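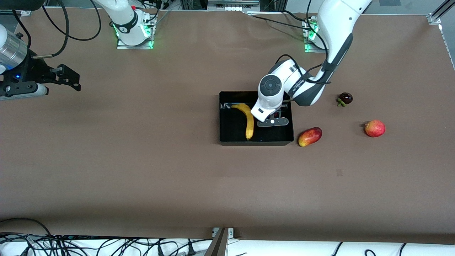
PRESS RELEASE - for immediate use

Fruit by the tray: Groletness launches mixed tray scheme in Clistbridge

Groletness, the Clistbridge fruit supplier, is starting a mixed tray round for offices, schools and waiting rooms this July. Plain black tray, brown paper on the packing table, fruit picked out one piece at a time. No nets, no plastic wrap.

Bananas, apples and mangoes every week. Mangosteens when we can get good ones, which is not always. Customers can swap any fruit for another up to 4pm the day before delivery.

Trial round ran in the spring with 20 workplaces, and 549 trays went out. Most asked for: mango. Most sent back: nothing much, a few bruised bananas early on, now packed last and kept off the heavier fruit.

"People were bored of the same bowl of apples," said Elfriede Wyss, who runs the packing room at Groletness. "Put one mangosteen in and the whole office comes over to ask what it is. You press the shell till it cracks, eat the white bit, leave the rest. We put a note in now becuase we got so many phone calls."

Trays come in 2 sizes, Small and Family. Both are shallow so fruit sits in a single layer and dosn't get squashed. Empties are collected on the next drop, washed and used again. Delivery by Fellik, mornings only, Clistbridge and the villages out as far as Imhof.

Over 1,079 addresses fall inside the delivery area. Homes can order too but workplaces get first slots for the opening month.

Price list and order forms from the Groletness packing room, or ask your Fellik driver. Samples for press on request, please say if anyone has a fruit allergy.

ENDS

Contact: Elfriede Wyss, Groletness, Clistbridge. Phones on from 7am. Interviews best after 11 when the vans have gone.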